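5. Comparing Fingertips on the Breakfast Table

By now you should have the arm bolted down, the controller talking to it, and the emergency stop within reach of whoever is sitting at the desk. If the stop button lives on the far side of the arm from you, go back and redo section 4 before you do anything in this one. I mean it!

What follows is how I compare two sets of fingers on the Ogilvie gripper, with ordinary food and drink as the test pieces. I started doing it this way at Harnstead in December, after Iona Jardine pointed out that every block and cylinder in our test kit was dry, stiff and the same at both ends. Breakfast is none of those things. You'll need a can, a small milk carton, a piece of fruit with a taper to it, a peeled boiled egg, a bagel and a plate with a proper rim.

Set aside a whole morning for the first run. It goes quicker once you've got your settings saved (mine is down to 50 minutes per finger set, and A-yeong Heo beats me every time).

5.1 Checking the finger opening

1. Log in to the controller and load the profile called TABLE_SOFT. It caps the arm speed and keeps the grip force low.

2. Open the gripper all the way. On the Ogilvie with the long pointed fingers, the readout should settle at 106 mm. If it stops short, run the finger calibration from section 3 again.

3. Switch to the wrist camera view and look at both fingertips. You want a tip on each side of the picture and clear table in between. 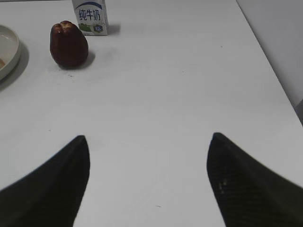

4. Close the fingers slowly on nothing and watch them meet. If one tip arrives ahead of the other, loosen the mounting screws a half turn, nudge it over and tighten again. Don't bend the finger. I've done it, and the spare cost me a very awkward email to Jean Purves.

5. Open up again and save the position as your start pose.

Note: The wrist camera sits close to the fingers, so they look enormous and anything by the back of the table gets chopped off. If you're trying to judge where something tall is, use the fixed camera for that and save the wrist view for the last stretch of the approach.

5.2 Laying out the items

Give things room. My early layouts were way too crowded, and I spent half my time fishing the outside of one finger away from the neighbor of whatever I was trying to pick up. A gap you can fit your whole hand through is plenty.

1. Put the plate down first, well inside the arm's reach, with the bagel on it. I like the bagel a little off center so that one side is close to the rim and the other side is easy.

2. Stand the can and the carton toward the back. Tall things in front will block the fixed camera's view of everything else.

3. Place the fruit and the egg wherever there's open table. Keep the egg away from the edges. It will roll, and it won't warn you.

4. Save a still from the fixed camera and name it with the finger set and the run number. You'll be putting things back by eye between runs, and having the still up on a second monitor makes that so much easier.

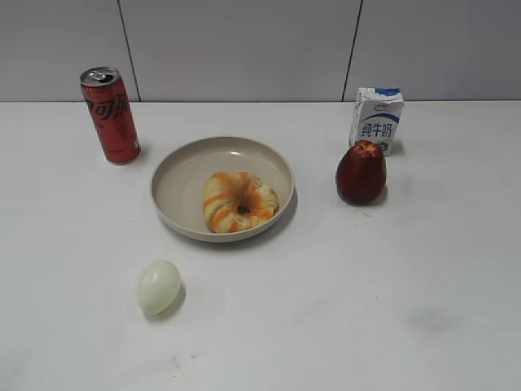 5. Compare the live view with your saved still before each run. Small differences are fine. If the plate has drifted by more than its own rim, move it back.

Caution: Wipe the table between runs if anything has leaked or smeared. Egg leaves a film you can hardly see, and the next thing that touches it will slide farther than it should. Let the surface dry completely before you carry on.

5.3 Running the picks

Do the same items in the same order for both finger sets. I go can, carton, fruit, bagel, egg, which puts the messiest one last.

1. Start with the can. Bring the fingers down on either side of it, below the rim, and close until the force reading moves. Lift a few inches, hold, and set it back down. Use a full can if you can stand the risk, as an empty one dents and tells you very little about lifting.

2. For the carton, come in on the flat sides and low down. If the panels bow inward, open up, drop the force a notch and try again.

3. For the fruit, grip at the widest part. With a tapered fruit the pointed fingers want to ride up toward the narrow end, and you'll feel tempted to squeeze harder. Please don't! Lower the wrist instead.

4. For the bagel, try it twice: once across the outside, and once with a finger in the hole. The Stosmont pads are too thick for the hole, so for that set write "n/a" and move along.

5. For the egg, drop to the lowest force setting and close in small steps. Stop at the first sign of contact and lift very gently.

Note: Chenxi Li prefers to run the egg at the same force as everything else, on the grounds that a gripper in a kitchen won't know what's coming. It's a fair argument. Just write down which way you did it, and keep a roll of paper towels handy.

Mark each pick as held, slipped or dropped. I tried a five-point scale for a while and gave it up, as my threes on a tired afternoon were my fours from the morning.

5.4 Swapping the fingers

1. Send the arm home and switch the gripper to standby. The light on the wrist should go amber.

2. Remove the two screws on each finger and put them in the lid of the tool tin. They're tiny and they love the floor.

3. Fit the second set, left finger first, and tighten evenly.

4. In the controller, change the finger type in the drop-down. Skip this and the software will go on using the old finger length, so your first approach will come in too high or, much worse, too low.

5. Jog the open gripper over a bare patch of table and check the wrist view again before going near any of the food.

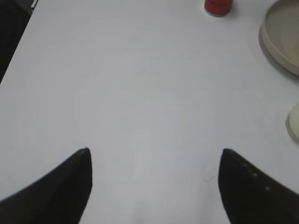

5.5 Saving and sharing your results

Export the run as a spreadsheet from the Logs tab. The Vasondale controller keeps 700 entries before it starts writing over the oldest ones, and a long day with both finger sets can fill that up, so export before lunch and again before you leave.

Send your file to Beathag Laing with the two layout stills attached. She keeps the master sheet, which had 2975 picks in it last time I looked, and she'd love yours too. Put the firmware version in the file name. For problems with the export itself, see section 8.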